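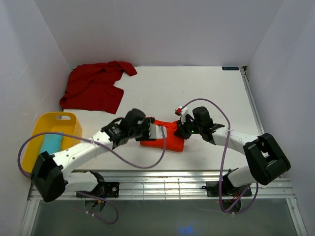
Two-arm work cell handling an orange garment. Photo: Sterna

NURNLEY, Jan 15, 2024 — Sterna will open its Nurnley workshop to visitors in March for a demonstration of two-arm fabric handling. The demonstration covers picking, folding and placing of cotton garments and cleaning cloths on a walled tabletop cell. Both arms are mounted on the front rail of the table and work toward the center.

Each session runs for 600 seconds and is repeated through the afternoon. Visitors may watch from the front rail or follow the wrist camera views on a monitor next to the cell.

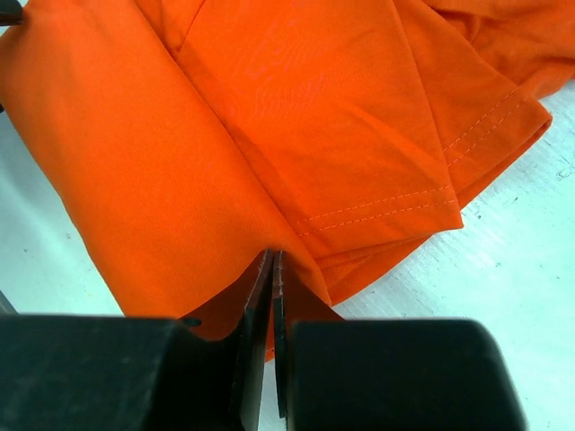

Sterna Soft Materials Group

The group began work on garments under the Plasano project, which studies how grippers behave on thin, flexible goods. Knit fabric bunches under light pressure, and the position of a hem can change with each contact. The wrist view gives a close look at stitching and folded edges near the jaws.

The Plasano log now holds 1789 recorded folding attempts, of which 1000 were made on T-shirts. Results by garment type will be handed out on the day. Attempts that were stopped early are listed separately — they are not included in the averages.

Sivakumar, the project's software partner, will show the tools used to review and label the recordings. Staff from both firms will take technical questions after each session.
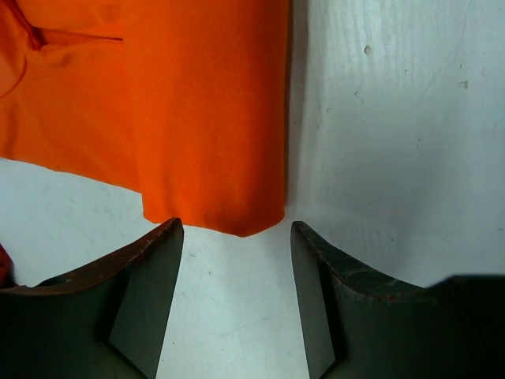

Visitor Information

Groups are limited to 5 people per session. Places must be booked in advance through the Sterna front desk. Closed shoes are required in the workshop. Visitors may take photographs — flash must be switched off near the cell.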